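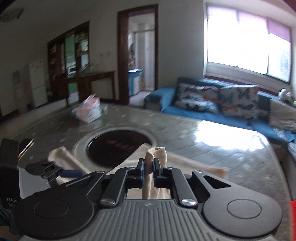
February — Skomska dye tests, second batch

Weighed out 200 g of the scoured cotton and split it in two. One half got the alum mordant, the other got nothing. Both went into the same madder bath at 65 C for 30 minutes. Stirred by hand the whole time.

The alum half took color evenly. The plain half came out a weak pink with streaks near the selvage. Same as last batch, so I doubt it's the stirring.

Wumpini thinks the scour is leaving size in the cloth. He wants to try the Danora detergent at double strength before we blame the water. Fair enough, but the tap water was hard again this morning and I'd like one run on distilled first.

The Pelix scale drifts when the door is open. Re-zero before every weighing. I lost 100 g of good madder to that — have written it on the lid.

To do:
Order alum from Fiadzo, we have enough for one more bath
Wash test on both halves, label them in pencil
Ask Elspeth Moncrieff for her iron recipe
Rinse bucket still leaks at the handle side, use the gray one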